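Skarkbridge College
Department of Engineering and Computing
Second-year group project, final report
Submitted 25/01/2022

Can a Robot Arm Do Kitchen Chores Yet?

1. Background

Our group was asked to pick a job that people do without thinking and find out how close a machine is to doing it. We chose tidying a kitchen. Two of us work part-time in food service and the tasks came easily to mind: clear the sink, put food away, open and close the microwave, wipe down the counter.

A full-size kitchen was out of the question on our budget and in our lab space, so we worked with a child's play kitchen. The layout is close enough to a real one for our purposes. It has a stovetop, a sink with a faucet, a microwave under an upper shelf and a small oven. The food is toy food. Nothing spills, and a dropped potato can be used again.

2. Tasks

We wrote four tasks and kept the wording short so that every group member would set them up the same way.

Task A: take one item of food out of the sink and place it on the counter.
Task B: take two items out of the sink, one after the other.
Task C: open the microwave door.
Task D: move an item from the sink to the stovetop.

The arm was run by a control program called Plasach, which the department already had. It was trained on 40 demonstrations that we recorded by steering the arm by hand. We had planned to record more, but each one took longer than we expected and the lab was shared with the Jalali course.
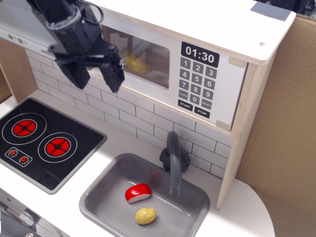
Figure 1. Gripper above the counter, with toy cheese and a potato in the sink.

Each attempt began with the fingers open and nothing in them. An attempt counted as a success only if the item ended up in the right place and the arm let go of it. We stopped an attempt if the gripper pressed hard on the counter or hit the faucet.

3. Results

We ran 21 attempts at Task A and 8 at each of the others. Task A was the only one we would call reliable enough to show a visitor. The potato was the easier item. It is small and rounded, and the fingers could close on it from most directions. The wedge of cheese was harder. If the gripper came down across the wide end it tended to push the wedge along the bottom of the sink until it met the wall.

Task B succeeded 7 times. The one failure came on the second item, which had been knocked under the spout while the first was being lifted.

Task C did not succeed at all. The arm reached the microwave but could not get a finger behind the edge of the door. We do not think more demonstrations would fix this — the fingers are thick and the gap is narrow. A different fingertip would be the first thing to try.

Task D was mixed. The arm usually picked up the item but sometimes let go too early, and the item landed on the counter between the sink and the burners.

4. Discussion

Speed was a bigger problem than we had guessed. A person clears a sink like this one in a few seconds. The arm paused before every grasp and often went back up to try again. In a real kitchen there would also be water, wet plates, glass and knives, and we tested none of those.

We also moved the camera by accident in the second week and had to throw out a full afternoon of attempts. Any shop or home using a system like this would bump things all the time, so we count that as a finding as well as a mistake.

Our answer to the question in the title is no for a kitchen as a whole. For one narrow job, with known objects in a known place, the arm was useful.

5. Further work

The next group will have the arm until March. We suggest they make thinner fingertips, repeat Task C, and record new demonstrations for the cheese. Our notes and the setup checklist are in the Civeck folder on the department drive.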